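Prurdale Beekeepers
Minutes of the fall meeting, November 17, 2022

Minutes by Beryl Bramwell. I took these by hand and typed them up the next morning, so if I've got you saying something you didn't say, call me and I'll fix it.

Present: Nahom Lencho (chair), Maureen Rowbotham, Seon-mi Chae, Randi Eklund, me, and a good crowd of members. Two apologies, both down with the same cold that's been going through Hartley.

Last meeting's minutes

Read and agreed. Maureen pointed out that I'd spelled propolis three different ways in the September minutes. Guilty! All three have been corrected.

Honey sale

Randi gave us the numbers from the Hartley fair and they were lovely. We took 100 jars and came home with two, and those had labels on crooked, so I bought one and Randi bought the other. The small jars went first. Several people asked for comb honey and we had none at all, so Seon-mi is going to try a couple of supers with thin foundation next summer and see what she can get. I said I'd help cut and pack it (I've done it before and I know how sticky the kitchen gets, so remind me I said that).

There was a bit of back and forth about price. Nahom thinks we're too cheap and has thought so for years. Maureen thinks people at the fair are our neighbors and we should leave it alone. We went around on this for longer than it deserved and left the price where it is. Nahom asked me to write down that he still disagrees, so there it is, Nahom.

Mite counts

Seon-mi collected the fall counts from everybody who sent them in, and we have figures for 43 colonies, our best response yet. Most were low after treatment. The hives out along the Dondness road were the exception, and she thinks the late treatment there is to blame, what with the supers staying on so long for the goldenrod. She'd like us all to have supers off earlier next year and to count before we treat as well as after. If you only count after, you have no idea what the treatment did. I'll admit I've been skipping the first count, and judging by the faces in the room I'm in good company.

Somebody asked whether it was too late to do an oxalic acid dribble. Seon-mi said no, wait until the cluster is tight and there's little or no brood, pick a calm day, read the label, and wear your gloves and goggles. She'll do a demonstration at the Admont apiary if people want one. Hands went up, so that's a yes. Date to come by email.

Winter prep

Maureen went over what she does, and I scribbled as fast as I could. Mouse guards should be on already. Heft every hive from the back, and if it comes up easily, feed it. She puts dry sugar on newspaper right over the frames, since syrup is no good to them once it's this cold. Tip the hive forward a little so water runs out the front. She's a big believer in an upper entrance, and Randi isn't, and they were both very polite about it. My own feeling is that the wind in Prurdale comes from everywhere, so a strap around the whole stack matters more than anything.

Randi wants to try wrapping one row at Admont and leaving the other bare, to compare in spring. I thought this was a great idea and so did everyone else. Agreed. Randi will buy the wrap and bring the receipt.

Beginner class

We'll run it again starting in late winter. Nahom will do the first evening (equipment and where to put a hive) and Maureen will do the bee biology one, which people still talk about from last time. We agreed to cap the size so that everybody gets to hold a frame when we go outdoors. I'm taking names, so if you have a cousin or coworker who keeps asking you questions at lunch, send them to me.

Club extractor

It's back from being fixed and it spins quietly now! Please, please wash it before you pass it on. Warm water, never hot, and dry it with the lid off. Randi keeps the sign-out sheet.

Any other business

Nahom has a stack of old bee magazines free to anyone who'll carry them away. Maureen reminded us that dues come up at the new year.

To do
Seon-mi: email a date for the Admont demonstration
Randi: hive wrap for one row
Nahom and Maureen: class outlines to me
Me: class list, and next notice to members

We wrapped up there and stayed on for cookies.

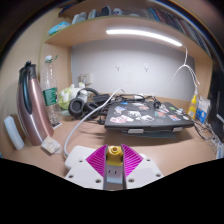 Desk with the pink thermos kettle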